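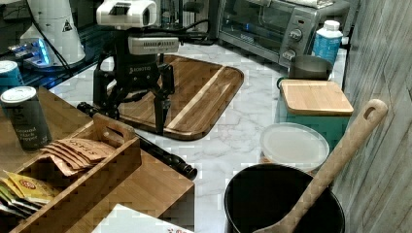

The entry list for the Pekwood hillclimb went up last night and I am on it, car 82, in the small saloon class. I had told myself I wouldn't do another season after the gearbox bill, but the form was sitting there and I filled it in.

For anyone new to this blog, I share the car with Comfort Issahaku. She drives the morning runs and I drive the afternoon ones, and we split the costs down the middle. It is an old front-wheel-drive hatchback with a cage, a decent seat and not much else. We are not quick. Last year our best result was third in class at Kpodo, where the class had four cars in it.

The gearbox is back in. Ilse Maes rebuilt it over three weekends and only charged us for parts and one of the weekends. Second gear had lost most of its teeth, and there was swarf all through the casing. She has put in a shorter final drive while she was there, so we should pull better out of the hairpins and run out of revs on the top straight. At Pekwood the top straight is short, so I can live with that. I wouldn't want to take it to Trollov like this.
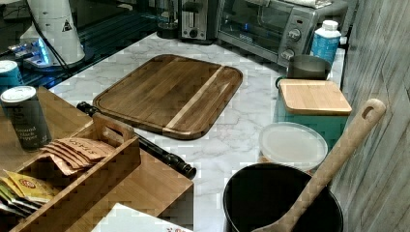
The other job was the brakes. We had been using the same front pads since May and they were down to the backing plate on one side. The caliper slider had seized, which I should have spotted sooner. New sliders, new pads, fresh fluid, and the pedal is firm again. Comfort bled them twice and made me do the pumping both times.

Tyres are still undecided. The club has changed the rules so that list 1B tyres are out of our class from this season, and ours are 1B. We can either buy a new set of road-legal ones for 600, or move up a class and be last in it. Ineke Declercq, who runs the same car as us and is always faster, has a part-worn set of the right ones that she will sell us once her new ones arrive. I have asked her to hold them. If they have any life left in the shoulders we'll take them.

I went to the drivers' evening on 14th December to hear the rest of the rule changes. Most of them were paperwork. Cars now have to be in the paddock 30 minutes earlier for scrutineering, and the timing strut has to be matt black, no more silver paint. There was a long argument about noise testing that went nowhere. Ewurabena Ofori is taking over as class rep and she already seems to have a better grip on the entries than we've had for years. Afterwards a few of us came back to the house for food and carried on about noise testing until late.

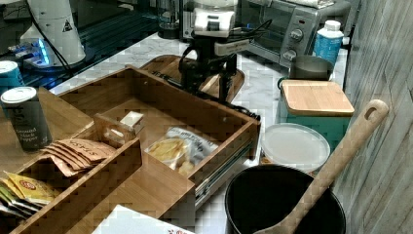
The kitchen counter, with the crisps drawer open.

Next thing is a shakedown day at Flilta, probably just the one morning. I want 3 clean runs on the new final drive before we do anything else to the car, and Comfort wants to try softer rear dampers - we'll see who gets their way. The trailer needs a new jockey wheel before then too, and the spare is bald.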